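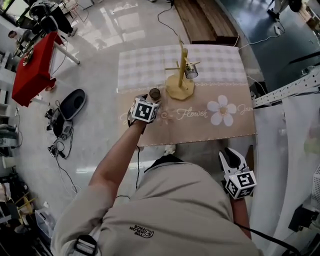 Menuvex hand grippers, soft pads against hard fingertips
Speaker notes, December session, 2 p.m. slot

Slide 1. Title
Say what the talk covers: two finger sets on the same hand-held gripper, one household task, one tracking setup. State early that arm results are out of scope. The Cetano controller comparison is a separate talk.

Slide 2. Why the mug tree
The task is hanging a cup on a peg and taking it off again. It needs a grasp on a curved wall, a rotation, and a placement with little clearance. Errors in the recorded hand pose show up at the peg first. A pick-and-place onto a flat table hides them.

Slide 3. Data
2,614 recorded trials across both finger sets. 661 were dropped before analysis, most for tracking loss, the rest for operator restarts. Give the drop count before showing any success rate. Someone always asks.

Slide 4. Fingers
Set A: black textured pad, compliant, closes around the cup wall. Set B: harder fingertip, same mount, same travel. Pads were changed between blocks, never within a block. Mention that Set A hides small alignment errors at the grasp and gives them back at release, when the pad relaxes and the cup shifts.
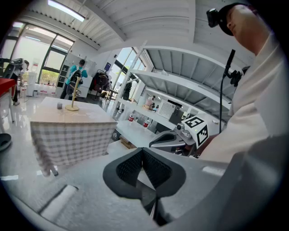 Release shift was the largest difference between the two sets. With Set A the operators learned to pause before opening. With Set B they opened at once and the cup stayed where it was put, but they missed more first grasps. Do not call either set the winner on this slide — the plot on slide 7 splits it by cup.

Slide 5. Tracking
Marker cube on each gripper. Frame rate 60 for every camera in the comparison. Losses fall into 2 groups: cube turned away from the viewing camera, and cube hidden by the operator's forearm. Radonjić mount raises the cube and reduces the second group. It does nothing for the first. Skip the calibration math unless there is time.

Slide 6. What the wrist camera sees 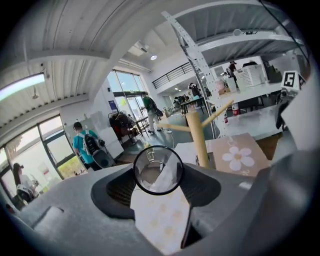 Wide lenses are useful for localization and expensive in everything else. The target takes up a small part of the view, and the room takes up the rest. Here the wooden stand and the flower-decorated box share the view with daylight from the doors, a ceiling light and people walking in the background. Moving people are poor landmarks and we mask them. Bright windows pull the exposure down, so lock it before each block. The Valcombe lens is narrower and sees less of this, but loses the peg during the final approach.

Slide 7. Results by cup
Glass cups: Set A better on grasp, level on placement. Opaque cups: Set B ahead on placement. Leave the plot up while taking the first question.

Slide 8. Open items
Pad wear was not measured. Cable drag on the operator's arm was noted in the log but not scored. Next round uses both finger sets on the arm with the Cetano controller, same stand, same cups.

Backup slides: mount drawings, masking settings, list of dropped trials.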